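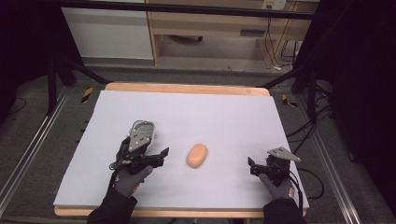

Bundville's seafront toilets are to stay peach for another winter, after the council admitted that putting them back to white would cost more than painting them did in the first place. The block by the bus turning circle was done in September in a shade called Pradora, and it has had few friends since. For readers who have kept away, think of the small oval in the middle of the white board, then imagine it with a flat roof and a baby-changing room. Residents say it looked a good deal paler on the colour card.

The council spent £3,899 on the job, which took nine days and closed the gents for six of them. Arif Wuisan, who runs the property team, said the colour had been picked from a shortlist that also included two greys and something described as "oyster".

"It was meant to be welcoming," he said. "People do find it. I'll say that for it."

They have also found the complaints form. The council had received 79 letters and emails by the start of November, a higher total than it managed for either the new parking charges or the old ones. One writer wanted to know if the block was planning to be joined by a row of matching bungalows. Another enclosed a tin lid.

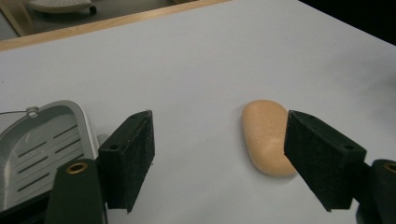 Pale peach on a white surface, a pairing that Bundville has yet to warm to.

Kevser Yüksel, whose café looks straight at the ladies' entrance, said her customers had started asking to sit with their backs to the window.

"In the morning it's all right," she said. "Around four, when the sun comes in low, my whole front room turns the colour of tinned salmon. I've had a man send back a perfectly good egg."

Not everyone is against it. Endang Hartono, who walks her dog along the front, said the old white had been filthy by Easter every year and she would take a clean peach over a grubby anything. She has written in to say so, and believes hers is the letter the council keeps quoting.

Ilham Lubis, of decorators Pellier, said his firm had matched the sample exactly and had the empty tins to prove it. Three coats of white would be needed to cover it, he said, and he would not advise starting before spring. He has offered to quote.

The toilets will be looked at again in April, along with the bandstand, which is due for repainting next and for which no colour has been announced. Mr Wuisan said he was keeping an open mind about the oyster.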